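About us

Hi, I'm Sofia Margaritis, and I run the recording room at Clilum. We're a small company that collects examples for robots to learn from. A person steers the arms through an everyday job, we save every movement along with what the cameras saw, and the whole lot goes into training a model that has to do the job by itself later.

I started this with Stavros Tzavaras on a kitchen table, and now there are 6 of us (and a much better table!). Lately it's been all about tidying up: bottles off the surface, into the bin, over and over.

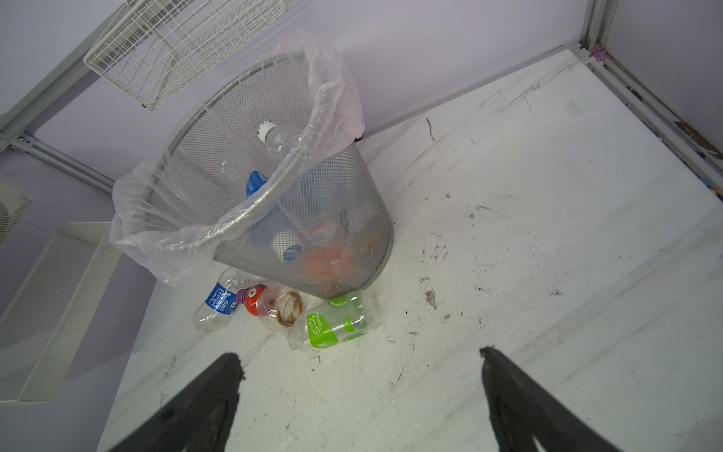
Bottles and the lined mesh basket, from the gripper's side.

Trash is harder than it sounds. Bottles roll, labels slip, and a plastic liner never folds the same way twice – which I love, because a model that has only met neat bins is going to have a bad day in a real kitchen. So we keep changing where things start, and we keep the clumsy tries too, marked as clumsy. Noémi Orbán goes through every recording before it leaves the building. Our bottle set stands at 2,019 kept examples, and she's proud of each one.
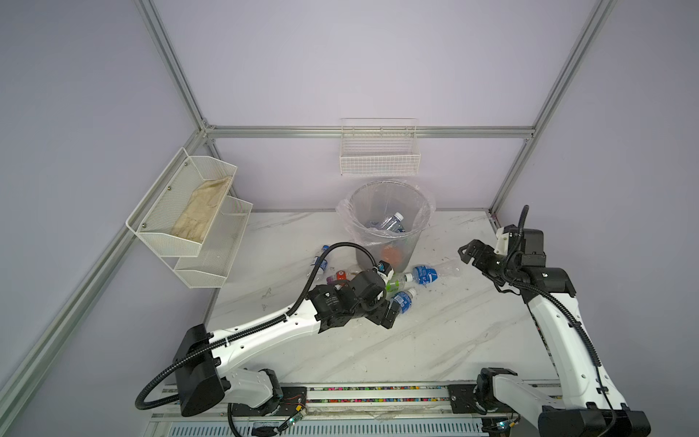
Do I need a robotics background to work with you?
Most of our operators came from other jobs, and Evaristo used to decorate cakes. We train you for 40 hours on the controls, and after that it's mostly patience and a comfy chair.

We're open to visitors on Tuesday afternoons. Ring the bell marked Clilum and ask for me or Stavros – we'll let you have a go!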